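Filed under: Opinion / Home & Table

Leave the Stain Alone

14/09/2025

My sister-in-law wants me to refinish the table. She has wanted this since May, when she came to stay for a long weekend and put her coffee down on it and then picked the coffee up again and looked underneath, the way you'd check a hotel pillow. "You could get that out, you know," she said. She meant the big dark blotch in the middle. I said I knew. I've been arguing with her in my head ever since, so I figured I might as well do it out loud where she can read it.

I bought the table secondhand from a man on Gutley Road who was moving to a smaller place, and I paid 200 dollars for it, which felt like a lot at the time for something with scuffs already on it. He helped me get it into a borrowed truck and we drove it home with a blanket over the top, and the blanket blew off near the gas station and I went back for it. Anyway! It's a blue-gray table. Sort of the color of a rainy sidewalk. I liked it then and I like it now, and in the years in between people have eaten on it, wrapped presents on it, done taxes on it, glued things to other things on it, and at one point cut my hair next to it.

So of course it has marks. My position, and I'm going to be stubborn about it, is that a table people use ought to be allowed to look like one.

I know there's a whole other way of thinking. I used to be married to it. (The way of thinking, I mean, although my ex did own a lot of coasters.) When I was growing up my mother had a dining table with a felt pad on it, and over the felt pad a tablecloth, and over the tablecloth a sheet of clear plastic, and I believe I saw the surface of that table twice in my childhood. Both times it was lovely. It was a deep reddish wood with a pattern running down the center and we all stood there admiring it for a minute and then covered it back up. When she moved to the apartment she sold it to a dealer who was thrilled with the condition. Well, I bet he was! We'd spent all those years saving it for him.

I think about that more than is probably healthy. We stuck to plastic all summer long. Our forearms would peel off it with a noise. And homework was done on the floor so nobody would press too hard with a pen. I can't tell you one thing about that table that belongs to us, there isn't a dent in it I could point to.

Now, my friend Samah Metwally disagrees with me about nearly all of this and I promised her I'd be fair. Samah oils her counters on a schedule. She has a drawer with nothing in it but cloths, folded, and each cloth has a job. Her argument is that taking care of a thing is a way of paying attention to it, and that people like me use the word "character" when what we mean is that we didn't get up and grab a sponge. Ouch, but okay. She isn't wrong about the sponge. There have been evenings when something spilled and I looked at it and it looked at me and I finished the episode.

What I'd say back is that she and I are talking about two separate things. Wiping a table down is one of them, and I do it, most nights, with a rag and warm water and a squirt of dish soap. It takes a minute. The other is this business of getting a table back to zero, as if the goal were for it to look like the day it left the store. That's what bugs me. You don't do it to other things you love. My good skillet is black as a boot and everybody who comes over compliments it. My father's hammer has a handle gone dark from his hand and if somebody sanded it I think I'd cry. But let a table pick up a blotch and suddenly we've all got opinions and a phone number for a guy.

I did call the guy, by the way. I want credit for that. After the May visit I got a quote from a refinishing outfit called Ravholm, and a very polite person on the phone asked me for the measurements and how bad the damage was. I said I wouldn't call it damage. There was a pause. Then he told me 837 dollars, pickup and delivery included, and that I'd be without the table for two weeks.

I laughed, and then I apologized for laughing, because he was only doing his job and I'm sure they do beautiful work. But do the math with me here. More than four times what I paid for the whole thing, to get rid of a spot! And then what? Then I'd have an 837-dollar surface and I'd be scared of it. I'd be my mother. I'd be shopping for felt.

There are cheaper ways to go, I know, and if you write in to tell me about baking soda please understand I've already heard about baking soda. I've heard about toothpaste and mayonnaise and a hot iron over a dish towel. The neighbor on my left swears by something called Jukgate, a paste she orders in a tin, and she came over with the tin one Saturday and did a test patch near the corner while I made us lunch. We both squinted at it afterward and she said it was definitely lighter and I said definitely, and neither of us could have told you which corner it was without the smell. I love her. She's left the tin here in case I change my mind.

The thing about the blotch, too, is that I can't even tell you for sure what made it. I've got theories. The beet salad is a theory. There was a project with wood stain one winter that I put newspaper down for, and I have some doubts about the newspaper. My son thinks it's been growing since we got the table and was under a bowl of fruit when I bought it, which would mean the man on Gutley Road was slicker than he looked. Every family dinner somebody brings it up and every time there's a new suspect. You can't buy that kind of entertainment, or I guess you can, and it's 200 dollars.
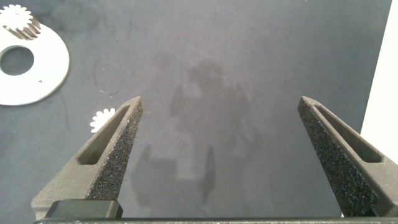
The famous blotch. I left the specks and the little hair, or fiber, or whatever it is, for the sake of full disclosure.

See, I think it's kind of handsome! It's got lighter parts and darker parts and those soft smudgy edges, and if it were a watercolor you'd pay to have it matted. My nephew sees a map in it. I see a big old dog lying down, but only in the evening.

And yes, I could've wiped the table before showing it to the general public. Samah would have. She'd have used the correct cloth. But I'd be making one kind of argument and showing you another, and I'm trying to be straight with you about how I live, which is with a few specks.

I want to be careful not to turn this into a rule, though, because there's a smugness on my side too and I've seen it up close. There's a furniture shop out by the highway, Fahmy, where you can get a brand-new table that's already been beaten up for you. They've got rings on them and little nicks along the edge. I asked the salesman how they do it and he said chains, mostly, and he seemed a bit embarrassed. I don't have anything against that shop (I got my hall mirror there and it's a great mirror), but I stood there next to a table with somebody else's pretend spills on it and felt very strange. It cost plenty, too. If you're willing to wait and have people over you can get all that at home for the price of dinner.

So no, I'm not telling anyone to go out and wreck their furniture. If you've got your grandmother's sideboard and it makes you happy to wax it on a Sunday, wax it, and I'll come sit in the room with you and enjoy the smell. If a finish is flaking off into the food, fix it. If a leg wobbles, for heaven's sake fix the leg, I've seen soup go. I'm only talking about marks. The plain old marks that come from plates and elbows and kids, that don't hurt anything, and that we've somehow all been talked into feeling ashamed of when company's coming.

Because that's what got me about the coffee cup, if I'm being truthful. For about a second I was embarrassed. I'd been looking at that blotch for years with nothing but affection and she lifted one mug and I saw it like a stranger would. I actually moved a placemat over it at dinner! Then my son moved the placemat back, because he wanted to show her the dog.

She's coming again for the holidays and I've already told her she's getting the seat in the middle.

We use cookies to remember your preferences and see which articles get read. By continuing to browse this site you agree to our cookie policy. Accept | Manage settings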